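Ashraf Helmy
November 14, 2023

ok thread on the demo day at the Brusodbridge unit, typing this on the bus so bear with

Job was teaching the arm to fold and stack napkins. White ones, big, the cheap catering sort. By hand first with the handheld grippers, then remote control in the afternoon to compare.

Target was 200 demos by hand. Got 95 before lunch. Which I'm calling good, my wrist isn't

First thing I'd tell anyone starting: do 35 rubbish ones and bin them. I mean it. Your first lot are you learning the tool, and you don't want the robot copying that. I was snatching at the corners, then pausing mid air to think. It'll learn the pause. Ours did, back in February, used to stop dead over the table like it had left the oven on

Second. Slow down but don't go treacle. If you'd feel silly doing it at that speed at home it's too slow

Third, open the fingers wide BEFORE you get to the cloth. If you open late the tips drag and you get a ruck, then you're demoing how to fix a ruck. Fine if that's what you want. Wasn't what I wanted

Green grippers, fingers open over the cloth, and a hand on the other grip:
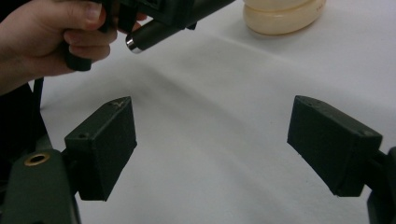 Sumaiya Siddiqui: do you reset the cloth the same way each time or just chuck it down? we went tidy and ours fell apart the minute anyone else laid the table

Chuck it down. Sumaiya's right, we did tidy for the first batch as well and it was useless on anything creased. Now whoever is free scrunches it and drops it, and you start from whatever you get. Takes longer. More of them fail. Keep the ones where you recover cleanly, bin the ones where you panic

Remote control bit. We had the Climolby rig, two levers and a screen. Lovely bit of kit, hated it. You can't feel the cloth at all, so you pinch too hard and lift two layers. I did a fold in 2 minutes that takes seconds by hand. Did get better after a tea

But!! the remote ones play back on the arm exactly, no guessing about reach. By hand I kept doing things with my elbow the arm can't do. Leaning right over, twisting round the back. Had to throw a load of those out and it was my own fault

So the plan is mostly by hand, then a small batch by remote for the awkward far corner. Shehata lot do it the other way round aparently, would like to know why if anyone's on here from there

Someone asked about labelling. Just a start and an end and did it work, yes/no. We tried scoring them out of ten and argued all day

Ultex have lent us the space again so more next week, tea towels this time. Thicker, which worries me a bit. Right this is my stop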